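Home | Projects | Gallery | About the Club

Mastlow Robotics Club: The Simulator Term
28 Jan 2021
Print | E-mail this page

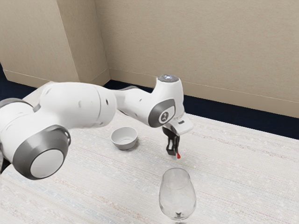

Can you learn to program a robot arm without touching one? Up to a point, and we are still arguing over where that point is.

The club spent January in simulation. Every team wrote its own pick-and-place routine, ran it 100 times and handed in the log, failures included. The picture in our gallery comes from the small-object task, with the red piece at the fingertips and the bowl and wine glass on the table.

Glass is a fair thing to put in a simulator – a broken one costs nothing. It also makes people careless. Team Jistus drove their first version straight through the stem and called it a rounding error.

Their second version scored 79. That sounds good until you read the log, where most of the misses come from the same patch of table. A routine that fails in one place every time has a bug, and a percentage hides it nicely.

Team Zakon turned in 414 lines of code for the same job. More than half of it handles cases that never came up in any run. They say it will matter on real hardware. Maybe, but we would like to see that tested before anyone puts it on a poster.

Simulated grip is the part I trust least. Friction is a number somebody typed in, and both teams admitted to changing it when scores were low. From next term the settings file is locked before the runs begin.

Logs and code from both teams are in the members' folder. Corrections are welcome, especially from Team Zakon.

Share (2) | Comments (2)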